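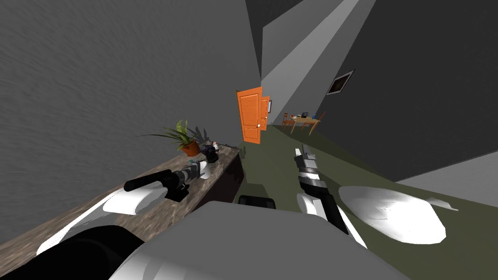
Counter, gray walls, green floor

25/05/2024

They voted for the crossing! I still can't quite believe it. I got to the town hall early and there were already people standing along the back wall, and when the traffic item finally came up (after a very long stretch on drain covers) it went through with one member against. One! Back in November we couldn't even get it on the agenda.

So Brolitz Road gets a signal crossing at the bottom of the hill, right by the Molico stop, and the number 7 bus keeps its old route. That second part was the one I was nervous about. The first plan sent the 7 all the way around by Pivau Street, and anyone from the top end would have had to walk back down with their shopping.

Rónán Mac an tSaoi spoke for us and he was wonderful. He'd brought the petition, 211 names, and he read out a few of the comments people had written next to theirs. My favorite was from the woman who said she'd missed her bus so many times waiting to get across that she now knew the timetable for the one after it by heart. Big laugh for that, even from the member who voted no.

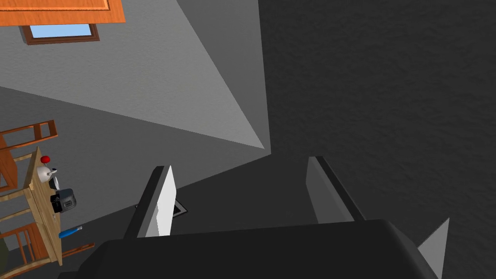 Page 62

Walked home the long way with Rónán so we could look at the spot. Cars were still coming down that hill far too fast, and we stood on the curb like two kids, pointing at where the poles will go. He thinks the one on our side will have to sit past the Nic Giolla driveway, I think before it. We'll see! The plan on the wall was too small to settle it.

Things to do: write to thank the clerk, take down the posters (ask about the one in the pharmacy window, the tape is going to pull the paint), find out who decides how long the walk signal stays on. I want it long enough for Mom with her walker, and I'm going to keep asking until somebody gives me the seconds.

Toast and eggs for supper at ten at night. Too wound up to sleep, so I'm going to start on the clerk's letter now.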